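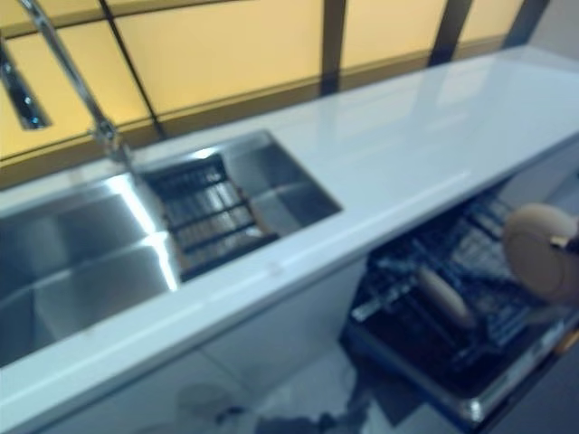
Dishwashing

By Asnakech Ayele
Updated January

Dishwashing is the cleaning of plates, cups, cutlery and cooking pots after a meal. It may be one of the most repeated chores on Earth, and there is a surprising amount of chemistry and custom packed into it!

How it works

Water alone will carry off sugar and salt, but fat needs help. Detergent molecules have one end that clings to water and another that clings to grease, so they surround tiny drops of oil and let them float away. Heat softens fats, and scrubbing loosens whatever has dried on. Starchy foods such as rice and oatmeal do better with a cool soak first (hot water turns them gluey).

By hand

Many home cooks follow the same order: glasses, then cutlery, then plates, with greasy pans saved for the end. Some households wash in one basin and rinse in another, while others scrub everything under a running tap. Before bottled soap was common, people used wood ash, sand, bran or soda crystals, and ash in particular works beautifully, as it is alkaline and turns some of the grease into a rough soap.

By machine

A dishwasher does its job with spray. Arms spin under the racks and throw hot water upward and outward, and the detergent can be much harsher than anything meant for bare hands. Enzymes in the powder break down egg and starch, a lovely bit of borrowed biology. Cast iron, wooden spoons and sharp knives are usually kept out.

Drying

Air drying in a rack is the simplest method. Cloth drying is faster and leaves glassware wonderfully clear, provided the towel is clean. In her household survey of the town of Plesthorpe, Tsehay Tsegaye found 15 different local words for a dish towel, two of them used only for the towel that never touches glass.

Related articles
Soap
Scouring pads
Hard water
Kitchen sinks
Table linen

Contact: the editors, Gritisby Household Encyclopedia
© Gritisby. All rights reserved.
Back to top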